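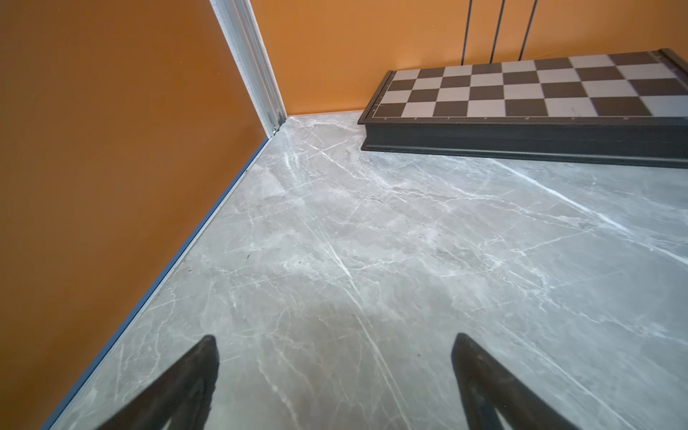 Friday, July 5, 2024

I slept badly and came to the lab with a headache, so maybe I was not the most patient person today. The left arm stopped again in the middle of a run. The screen said joint error 28 and then nothing more, and the manual has one line for it: "contact supplier". I wrote to Garkitz before lunch. They have not answered.
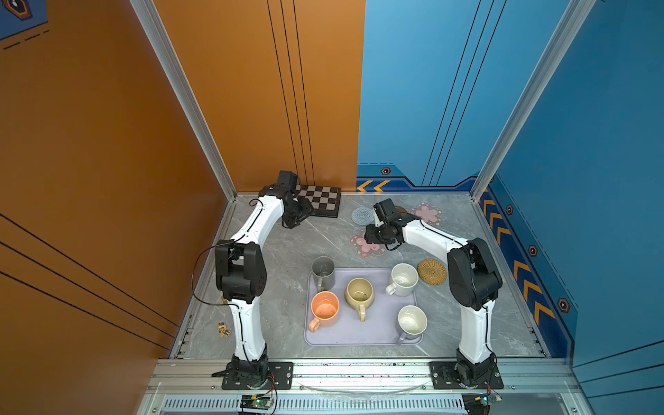 What worries me more is the stop button. When I pressed it, the right arm stopped at once, but the left one went on moving for a moment – short, but I saw it and Ksawery saw it too. He had his hand near the rail a minute before. I told him we don't reach inside any more until both motors are switched off at the wall, and he agreed without arguing.
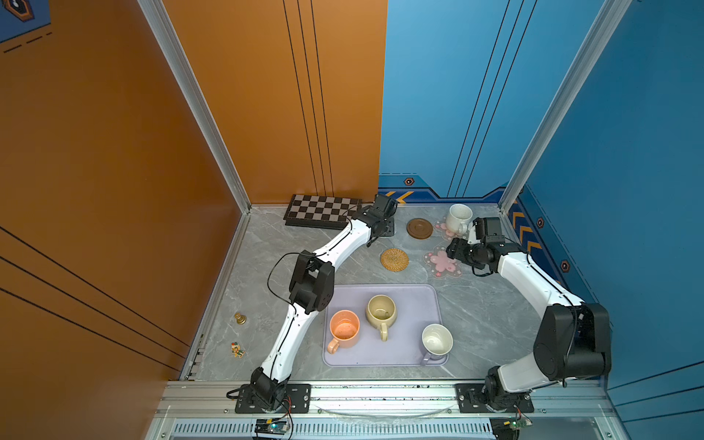
In the afternoon I read the log, all 3,876 lines. The left controller lost its messages at line 237 and kept following the last order it had. I suspect the cable at the elbow, because Luminița changed it in April and the new one is stiffer. On Monday I will ask her for the old one, if she still has it. I must also write the safety report tonight, but first some soup.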